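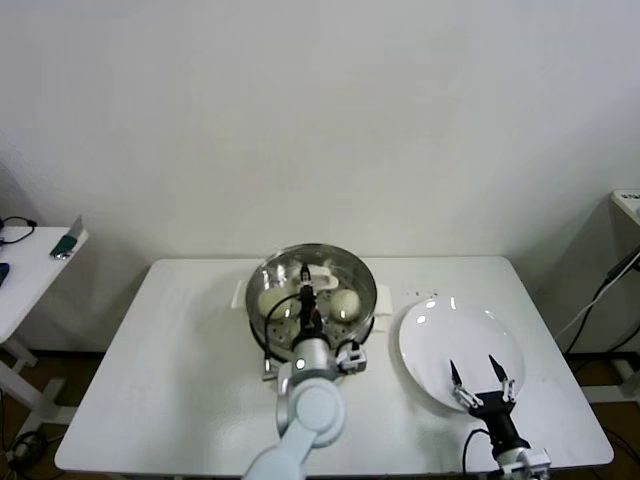

Figure 1. Steel pot holding two pale steamed buns, on the white table, with the robot arm reaching in.

Filed under: Card Games, Player Behavior, Open Papers

3.2 Freeroll entry and how long players stay

We now come to the question that started this whole project, and one we have enjoyed arguing over since January, namely whether people who first sit down in a free tournament keep playing once the prizes get small. Ersoy and Kozan kindly shared their records from the Tradamura card room, where 200 new members were followed through their opening 40 tournaments, and we are very grateful to them both (the files were a pleasure to work with!).

Of those 200 members, 90 had joined through a freeroll, and the rest had bought in directly. We had expected the freeroll group to drift away sooner, as Coman suggested in her earlier work on bingo halls, but the two groups looked much alike until the 21st tournament. After that point the direct buyers thinned out faster, mostly on weeknights, and we spent many happy hours wondering why. Gonon's idea of a "house habit," in which players return for the company at the table as much as for the money, seems to us the most natural reading, though our records hold no chat logs and we would not want to lean on it too hard. Late registrations were left out of both groups, and rebuys were counted as part of the same entry.

We use cookies to remember your reading preferences. Accept | Manage settings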